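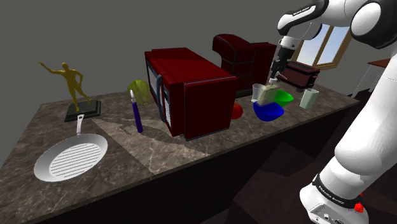 Robot arms learn kitchen jobs faster when the kitchen keeps changing, a team at Uvberg has found. Their method, called Morance, trains entirely in simulation and shuffles the worktop, the clutter and the lighting before every attempt. After 400 simulated kitchens, the arm was moved to a real one it had never met and managed 21 of 40 pick-ups first time. Trained in a single kitchen, it managed four! It's a lovely result for such a simple idea. The team will try drawers and cupboards next, starting in October.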